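Unit 2: Source of funds and source of wealth

These two terms are often mixed by new staff. Source of funds means where the money in one payment comes from. Source of wealth means how the customer became rich in general – salary, inheritance, sale of a company. A bank must ask for both when the customer is high risk.

We use the case of Hududmont, a small private bank. One client paid in 2,383 dollars every week, always in cash, and wrote "consulting" on the form. The teller accepted it. Mwajuma Langat, who reviewed the file later, found no contract and no invoice in it.

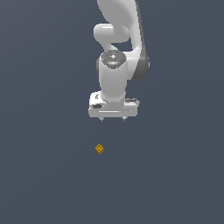

Fig. 1. White robotic arm seen from above, computer rendering.

Please notice that the amount was not large. Many students look only at the reporting limit and forget the pattern. Regular cash without any document is already a reason to write an internal report, and the report goes to the compliance officer, not to the branch manager. The client must not be told about it.

For the seminar, read the Lirnell file and prepare one page (350 words). Explain which documents you would request and what you would do if the client refuses – closing the account is only one of the possible answers. Send the page to Mwangi Mutiso before the seminar.

Last updated: Sunday, May 28, 2023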